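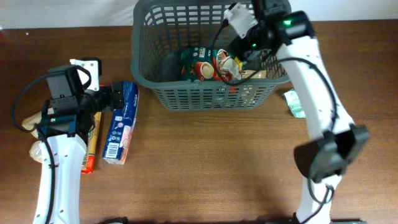

Corbeille ajourée et sachet vert, table en bois.

Séance 6. Qui classe qui ? Le registre, la couleur et la thèse de la « mobilité »

Lectures pour vendredi : le chapitre 3 de Jolene Merrick, et les extraits du registre paroissial de Dunon (dossier photocopié, 20 pages). Apportez le dossier, on travaillera dessus ligne à ligne.

1. Le problème

On lit un peu partout que les sociétés esclavagistes des Antilles ménageaient aux libres de couleur une ascension graduelle : affranchissement, petit métier, mariage avantageux, puis, à la troisième génération, disparition de toute mention de couleur dans les actes. Merrick en fait l'ossature de son livre. Je voudrais qu'on se demande sur quoi cela repose, parce que je n'ai pas trouvé grand-chose.

Son corpus : 400 actes de baptême de la paroisse de Dunon, complétés par 300 actes notariés de l'étude Parsons. Elle compare les qualificatifs portés au baptême d'un individu et ceux qui figurent plus tard à son mariage ou dans un contrat. Lorsque « mulâtre libre » devient « libre », ou que toute mention s'efface, elle compte une « promotion ».

2. Première objection : le scripteur

Un curé écrit ce qu'il veut, ou ce qu'il a l'habitude d'écrire. À Dunon, la main change trois fois sur la période. Or deux de ces changements coïncident avec les moments où les mentions de couleur se raréfient. Merrick le signale en note et passe outre. Qu'un desservant pressé abrège ses formules, et voilà tout un quartier « blanchi » en une saison. Avant de parler de stratégie des familles, il faudrait au moins reprendre le comptage main par main.

3. Deuxième objection : les homonymes

Les appariements entre baptême et mariage se font sur le prénom et, quand il existe, le surnom. Combien de Marie-Rose dans une paroisse de 600 âmes ? Le cas Ferkeo, cité dans tous les manuels, tient à ce fil : un Jean-Louis baptisé « quarteron », un Jean-Louis Ferkeo acheteur d'un terrain sans qualificatif. Même homme ? Peut-être. L'âge ne concorde pas tout à fait, et le parrain n'apparaît nulle part dans la vente.

4. Troisième objection : ce que le silence veut dire

Admettons les appariements. L'absence de mention dans un acte prouve-t-elle que la personne était reçue comme blanche par ses voisins ? Le même Ferkeo, s'il s'agit de lui, est placé au fond de l'église dans la liste des bancs. Il paie pourtant comme les autres. Les papiers d'Ultcombe, la plantation voisine, le désignent encore par sa couleur dans un livre de comptes tenu par le gérant. Un notaire qui encaisse ses honoraires a moins de raisons de vexer son client qu'un gérant qui écrit pour lui seul.

Reste aussi la question du prix. Merrick traite la rupture avec la parenté esclave comme un calcul consenti. Les testaments qu'elle reproduit en annexe disent des choses moins nettes : legs discrets à une tante, rachat d'un neveu par personne interposée. Près de 20 actes vont dans ce sens. Elle les range parmi les « exceptions ».

5. Ce qu'on peut garder

Le dépouillement est sérieux et les transcriptions sont fiables, j'en ai vérifié une partie. Le chapitre sur les métiers (tonneliers, couturières, maîtres de barque) se lit très bien sans la thèse. Je suis moins convaincu par les graphiques, dont l'axe vertical ne part pas de zéro.

Pour vendredi

Choisir deux actes du dossier concernant une même personne supposée. Relever les qualificatifs, l'écriture, les témoins. Dire si l'appariement vous paraît solide et quel document manquerait pour trancher. Une page, manuscrite ou non. Évitez « identité » et « métissage » si vous ne les définissez pas.

La version corrigée du dossier sera distribuée en mai, avec la liste des parrains de Dunon.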